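Skesano Lunch-Packing Demonstrations, release 2: data card and fault notice
May
By Halyna Harasym

Status

Release 2 replaces release 1. Do not train on release 1 and do not mix episodes from the two. Release 1 contains gripper width labels that are wrong by a near-constant offset in part of the set. A policy trained on it closed the gripper too far on a robot arm at the Hivix test bench and led to two protective stops, the second of them with a hand inside the workspace. There was no injury. The fault, its cause and the changes made are recorded in this file.

If you only need to know whether your copy is affected, go to "Checking a local copy".

Contents of the set

Each episode is one demonstration recorded with a hand-held gripper at a table. The tasks are pick-and-place with small household items: moving small plastic bottles, opening and loading a soft insulated bag, and putting objects back where they started. The gripper has soft finger pads and carries a wide-angle camera that sees both fingers at all times. No robot is used during collection.

An episode folder holds:

video.mp4, the wrist camera stream, uncropped
pose.csv, the camera trajectory with a tracking quality flag per frame
width.csv, the finger opening in millimeters per frame
meta.json, the task name, operator code, gripper code and calibration code
notes.txt, free text, often blank

Recorded episodes in release 1 came to more than 1,000. Release 2 contains 830. Everything else was withdrawn, either for the fault described in this file or because tracking was lost and the flag had been ignored by the release 1 export.

How width is measured

There is no encoder on the hand-held gripper. Each finger plate carries a square fiducial marker, and the opening is calculated from the distance between the two markers as seen by the wrist camera, after lens correction. A calibration recording is made for each gripper by moving the fingers from fully closed to fully open. The distance at fully closed is stored as the zero. Every width value in the set is the measured marker distance minus that zero.

The method depends on the markers staying where they were when the calibration was recorded. If a marker moves, the zero is wrong and nothing in the video or the trajectory will show it. The detector still finds both markers with high confidence. The fingers still open and close smoothly in the plot.

The fault

During collection the marker on the right finger plate of gripper B lifted at one corner. Mounir Shehata replaced it between sessions with one from the same print sheet. The new marker was placed 4 mm closer to the centerline than the old one. The calibration was not repeated, and meta.json went on pointing to the old calibration code.

From that session onward, every width recorded with gripper B was too small by the same amount. With the fingers closed on a small bottle, the label gave a width narrower than the bottle. With the fingers fully closed on nothing, the label should have gone negative. It did not, because the export script clipped negative values to zero. The clipping was put in early on to hide detector jitter near the closed position. It also hid the one symptom that would have been easy to see.

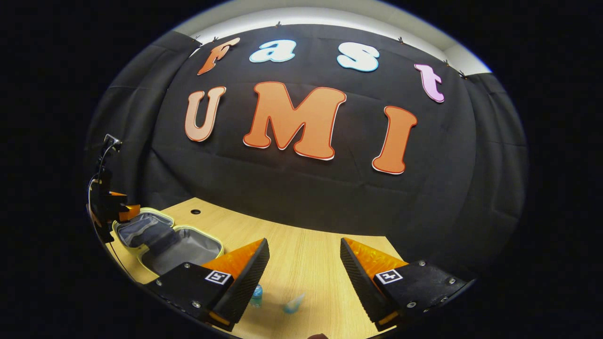

Gripper A was not affected. Its markers are the originals and its zero was confirmed at the end of collection. Episodes from both grippers were shuffled together in release 1, and training loss gave no hint of trouble. The policy learned a width that fell between the two on most objects and at the low end on some.

What happened on the bench

Do-yoon Chae ran the policy on an arm with a parallel gripper using the same finger pads. The gripper was under position control, with the force limit left at the supplier's default. Position control was chosen because the labels are positions. The default force limit was well above what the pads need for anything in this task list.

First stop. The arm picked up a small bottle, squeezed it past the point where the pads could absorb the difference, and the bottle slid out and wedged between one finger mount and the table. The arm raised a protective stop on contact force. The run log put this down to object slip, and the bottle was cleared by hand after power to the gripper had been cut. The log entry was accurate as far as it went. Commanded width was not compared with the size of the bottle.

Second stop. The same task, later in the same session. The arm stopped again with the bottle half gripped. This time the gripper stayed powered. Do-yoon reached in to pull the bottle free, and Chantelle Pillay acknowledged the stop on the pendant, having taken his reaching in to mean that he was finished. The arm did not move. The gripper did: it still held its last commanded width, and it resumed closing as soon as the fault was acknowledged. The pads closed on the bottle and brushed his glove. Chantelle pressed the emergency stop.

Testing was suspended that afternoon. It restarted after the changes listed under "Changes on the robot side" were in place.

Finding the cause

Yurii Zakharchenko plotted label width against known object size for every closed grasp and colored the points by gripper code. Two parallel lines came out. Splitting gripper B by session placed the step exactly at the marker replacement, which was mentioned in one notes.txt file and nowhere else. The old marker had been kept, and the adhesive mark on the plate gave the offset directly.

Why the labels were not corrected

Adding the offset back was tried. It works for frames where the fingers are open. For frames near closed, the clipped values can't be recovered from width.csv, and re-running detection on the video gave marker distances that differed from the old export for a separate reason (a newer detector version with different corner refinement). We chose to withdraw the episodes. The raw video is kept and can be requested for work on width estimation, with the condition that it isn't used for control.

Changes to collection

Calibration is now recorded at the start and end of every session, and the export fails if the two zeros disagree.
Any work on a finger, a pad, a plate or a marker creates a new calibration code. The old code is closed and can't be selected.
Negative widths are kept. Jitter near zero is left in the data.
Markers are placed with a printed jig, supplied by Clenside.
The export reads the tracking quality flag and drops episodes that lose tracking.

Changes on the robot side

The force limit is set per task and written in the run sheet before power-on.
On any protective stop, the gripper command is cleared. Acknowledging a stop leaves the gripper still until a new command is sent.
The person reaching in holds the enable key. The stop is acknowledged by that person and no one else.
A commanded width smaller than the object by more than the pad compression halts the run.

Checking a local copy

Open any meta.json. Release 2 files have a field named zero_end. Release 1 files do not. If you have renamed or merged folders, search for width values below zero. A copy with none at all is from the release 1 export and should be deleted, along with any weights trained on it.

Known limits of release 2

Marker detection is weaker when a hand or bag flap crosses one of the plates. Missing widths are filled by linear interpolation and marked in the last column of width.csv.
Pad wear was not tracked. Soft pads compress more as they age, so widths on the same object drift a little over the set.
The wide-angle lens correction is least reliable toward the edges of the view. With the gripper fully open, treat the last few millimeters as approximate.
Gripper B episodes recorded before the marker change are included. They passed the object size check.

Contact

Questions on labels and exports go to Yurii Zakharchenko. Reports of unexpected gripper motion with weights trained on either release go to Halyna Harasym, with the run log attached and the release number in the subject line. Tymoshchuk holds the withdrawn recordings and handles requests for them.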